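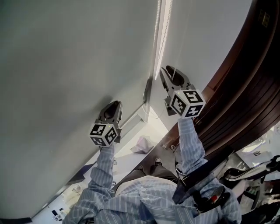 I will defend the pinstriped shirt to anyone who will listen, and I will defend ironing it even harder. Most of my friends gave up ironing years ago. They buy stretchy shirts that come out of the dryer looking fine, and I understand, I do, but fine is such a low bar for something you wear all day! A light blue button shirt with white pinstripes is about the friendliest garment there is. It works at a desk, at a wedding, at your aunt's kitchen table. And the stripes help you iron, because the moment you pull the cloth crooked they tell you.

I learned late. At 48 I owned one iron, a wheezing thing with a scorched plate, and used it mainly before funerals. Then I rented a room in Narnau for a month one April, upstairs from Loredana Colombo, who took in shirts for half the street. She let me stand and watch in the evenings. Collar first, from the points in toward the middle. Then the yoke, the cuffs, the sleeves, and the big easy panels last, when you have earned them.

I came home and did 19 shirts in one go with the radio on. My shoulders ached and I was absurdly happy.

People call it wasted time. My friend Agata Pace once worked out that I would spend 1,037 hours of my life at the board, and she read me the number over the phone as if it were a diagnosis. I thought it sounded wonderful. That's a lot of radio! It's a lot of evenings when my hands are busy and my phone is in the other room (steam and phones don't mix, or so I tell people who wonder why I didn't pick up).

And the smell, that warm, clean cotton smell. I'd iron for that alone.

So try it with one good shirt. Get the cotton a little damp, give the collar 2 passes, and hang it up while it's still warm. Leave the top button done so the collar keeps its shape overnight. Pillowcases are worth doing too, but I'll need a whole other page for those.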